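Section 4: Putting your step stool together and giving it a coat of paint

If you've come straight from Section 3 you already have your tools out and your coffee's probably gone cold, so let's get on with it. I wrote this part after doing the whole Villa set for my own place in Rurdale (hall, bathroom, and the little one that lives by the washer), and I've put in the things I wish I'd read before I opened the first can.

This section covers the four-legged stool with the molded seat. If yours has the flat slab seat and the crossbar, you want Section 5, and please don't try to mix the two, the legs are a different thickness and I have the scratched knuckles to show for it.

What you need before you start

One Villa seat, four legs, and the bag of fixings. Check the bag over the table and not over the carpet.
A plastic sheet, big enough that you can kneel on one side and still have sheet showing all the way around the stool.
Kivum primer and Endura topcoat, both in matte white. Other paints may well be fine, I just haven't tried them on this seat.
A 2 inch brush for the legs and a small foam roller for the seat.
Sandpaper, 200 grit.
A rag that doesn't shed.
A bowl for the fixings. Mine is a cereal bowl.

CAUTION: Open a window before you open a can, and keep it open until the smell has gone. Read what it says on your own cans too, and if it disagrees with me, the can wins.

4.1 Fitting the legs

1. Spread the plastic sheet on a level floor and smooth out the big wrinkles. Little ones don't matter.

2. Lay the seat on the sheet with its top side down. You should be looking into the shallow side, with the raised rim running around it.

3. Push the first leg into its corner with a slight twist until it stops. It'll feel as if it wants to go farther. It doesn't!

4. Fit the leg diagonally opposite next, then the other two. I did mine in a circle the first time and the last corner fought me for twenty minutes.

5. Put the fixings in finger tight only. Leave the key in the bowl for now.

6. Turn the stool over, set it on its feet, and press down on the seat with both hands. If it rocks, turn it back, ease off all four corners and press it again.

7. Once it stands steady, tighten each corner a little at a time, going around twice.

NOTE: The legs splay outward. They're supposed to, and no amount of tightening will pull them straight. I did try.

4.2 Sanding and priming

8. Rub everything down lightly with the 200 grit. You only want to take the shine off, so if you're sweating you're overdoing it.

9. Wipe off the dust, then wipe it off again. The inside corners of the rim hold on to it like you wouldn't believe.

10. Stir the primer with a flat stick (no shaking, it fills up with bubbles) and put on one thin coat. Do the legs first and the seat last.

11. Leave it overnight. I prime after supper and don't let myself look at it until breakfast.

4.3 Painting the underside

Plenty of people skip the underside, and I get it, who looks there? But we hang our stool on the wall hook from Section 7 and then the bottom is all anybody sees. Stand the stool on its head in the middle of the sheet, legs in the air, and give yourself room to work your way around it. 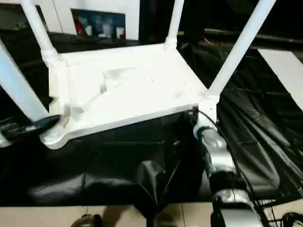 12. Start in the inner recess and work out toward the rim. Use the tip of the brush around the ridges and bumps, and don't load it up, or paint will sit in the low spots and dry in a puddle.

Deb wrote in to say she does the legs before the recess, from the foot end down to the seat, so that any drips land on a part she hasn't painted yet. She also swears by going over the collars with an almost dry brush. I've since tried it her way and it does save some wiping, so swap steps 12 and 13 if you like the sound of it.

13. Paint each leg in long strokes, one side and then the other. Where a leg meets the seat, poke the bristles into the joint and then drag them out along the leg.

14. Do the rim last, in one pass if you can manage it.

15. Crouch down and look at the whole thing from low on one side, with the light behind it. Drips show up right away from down there. Catch them with the brush while they're wet, and leave them alone once they've started to set – you'll only make a crater.

NOTE: The first coat of matte white nearly always looks patchy. Mine looked so blotchy I thought I'd bought the wrong can. Let it dry all the way before you judge it, then put on the second coat.

CAUTION: Don't pick the stool up by a freshly painted leg to see how it's doing. If you have to move it, slide the whole sheet, slowly, with somebody at the other end if there's anybody home.

4.4 Turning it over and finishing the top

16. When the underside is dry to the touch, give it another night anyway.

17. Turn the stool onto its feet. Put a scrap of baking parchment under each foot so they don't stick to the plastic.

18. Roll the seat in one direction, then lightly across it. Two thin coats, with a night in between.

19. Check the fixings one last time. Mine had loosened a touch with all the turning over.

20. Wait a full week before anyone stands on it. It can feel dry long before it's hard, and a heel will leave a lovely dent.

Spares and touch-ups

The part number for the bag of fixings is 864, and for a single leg it's 44. Write both inside the cover of this guide before the carton goes out with the recycling. Keep a little jar of leftover Endura as well, with the lid on tight, and dab the feet every November or whenever they start looking scruffy.

The wall hook is in Section 7. Do the stool first and let it harden before you hang it.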